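February 23, 2020
Notebook, Zastville training hall, conditioning and passing block

Session ran on the indoor pitch, full squad less two. Gion Wyss had the whistle, I kept the log. Aim was to check whether the longer activation block changes first-touch quality on long balls, or only shifts the tiredness to a later drill.

Warm-up: 18 minutes, up from the usual. Light jog, hip openers, skips, then short passing in pairs. Guradov asked to stay out of the skips (left calf, same spot as before the away match). Let her walk the touchline and rejoin for the pairs.

Passing count for the block, all players: 582 attempted. Long balls logged separately on the second sheet. The tally sheet has a gap where the drill moved from the near goal to the far one and I was carrying cones. Do not use the per-player split from that stretch.

Distance from the belt unit on Zacharopoulos: 1091 meters up to the first water break. Low for a midfielder, but the area was narrow and she played as the fixed wall for two rotations. The Skomeck unit dropped signal once near the north door and came back without a restart. Check the strap clip before blaming the unit. 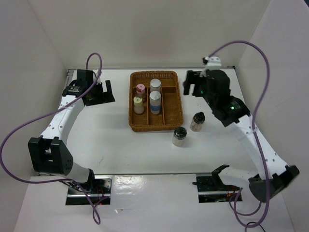

Second half of the session was eleven against nine, touch limit on the larger side. Gion changed the limit from three to two after the first stoppage. The back line started playing early to the flank, mostly to the right, and the receiving winger was flat-footed on most of them. Same fault as last session. It looks like a starting-position problem – she is waiting on the line with her back to the touchline and has to turn before she can run.

Anastasia Xenos thinks the longer warm-up is masking it, as the players feel sharp and hit the ball sooner than the winger expects. Possible. Can't separate the two with what we logged.

Changes for next time:
Keep the warm-up length. Change one thing only.
Winger starts five meters inside, body open.
Log long balls by side, left and right, on one sheet.
Second person on cones so the tally has no gap.

Guradov finished the session, no complaint on the cooldown. Physio to look at the calf before she does any sprint work – A.X. to arrange.

Belt data copied to the shared folder under the February block. Raw sheets are in the binder behind the old fitness tests.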